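Testers wanted for the Harkia kitchen arm kit

Hi, I'm Larasati Oei and I run the test bench at Jirari. We make the Harkia, an arm and gripper kit for small kitchens and teaching labs, and I need 14 people to come in and give it a hard time before we start selling it in March.

You don't need any robot background. If you've ever washed up after a big dinner, you already know more about pots and dish racks than our software does! I'd love to hear from line cooks, home ec teachers, retired dishwashers, anybody who has opinions about how a plate should go in a rack.

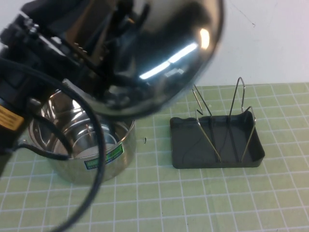

A session runs two and a half hours with a break in the middle – snacks are on me. You'll guide the arm through small kitchen jobs, fill out a short form after each one, and then tell me what bugged you. Please be blunt. The last group hated our start menu and they were right, so I threw it out.

Pay is $27 an hour, plus parking. You'll need to be 18 or older and okay with standing for a while. We're at 929 Liem Street, second floor (the elevator works, it's just slow).

To sign up, stop by the front desk or drop a note in the Rerska mailbox downstairs by 9/9/25. Tell me which hours suit you and what you cook most often.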